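Inicio > Taller y casa > Madera vieja > Limpiar y mantener muebles rústicos

Imprimir | Enviar por correo

Cómo limpiar madera recuperada sin quitarle lo que te cobraron por ella

La madera recuperada tiene una ventaja: parece sucia cuando está limpia. También tiene el inconveniente contrario, y por eso en casa estuvimos meses sin tocar la estantería, convencidos de que aquello era carácter. Era polvo.

Lo que sigue sirve para estanterías, bancos y tablones sueltos con acabado de aceite o cera. Si lo tuyo lleva barniz grueso, un paño húmedo y a otra cosa.

Qué necesitas

Una brocha seca de cerda suave, dos paños de algodón, jabón neutro, un cubo y cera incolora. Yo uso la de Ekton, referencia 673, que huele a sacristía pero no amarillea. La de Arnow cunde más y tarda una eternidad en secar.

Paso 1. Vacía y desmonta lo que se deje

Las macetas, fuera, con sus platos. El agua que se escapa de un plato deja un cerco que luego no hay quien llame pátina. Los cartones de embalaje que han ido quedándose por los estantes, al contenedor; guardarlos «por si acaso» es otro tutorial.

Paso 2. Brocha antes que agua

Nudos, agujeros, grietas y cantos irregulares se cepillan en seco, de arriba abajo. Si mojas primero, el polvo se hace barro y se instala en el agujero con contrato indefinido.

Paso 3. Pasa la mano

Con la palma abierta y despacio, siguiendo la veta. Los dedos encuentran las astillas mejor que la vista — y conviene que las encuentren ellos antes que el pantalón de una visita. Donde raspe, lija fina y poca insistencia. 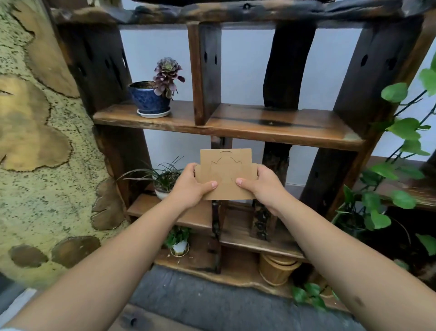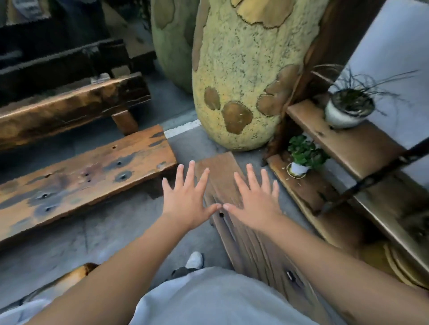
Marisa pregunta si las manchas negras alrededor de los agujeros de los pernos salen con lejía, y añade que en su banco lo intentó con vinagre y ahora tiene la mancha y además un halo.

Lejía, no. Muchas de esas manchas son la reacción del hierro con los taninos del roble o del castaño, y para aclararlas se usa ácido oxálico, con guantes, gafas y buena ventilación. Si la marca es una quemadura, ni eso: se lija o se aprende a quererla.

Paso 4. Jabón, muy poco

Paño escurrido de verdad, tramos cortos, y el segundo paño detrás para secar. Deja la pieza al aire hasta el día siguiente. Nada de secador.

Paso 5. Cera

Capa fina, a favor de la veta. Espera lo que diga la lata, saca brillo y no repitas por entusiasmo: la segunda capa en caliente queda pegajosa y atrae todo lo que acabas de quitar. En los agujeros no metas cera con el dedo; se pone blanca y parece yeso.

Las macetas vuelven cuando la superficie ya no marque la huella, con un fieltro debajo de cada plato.

Imprimir | Enviar por correo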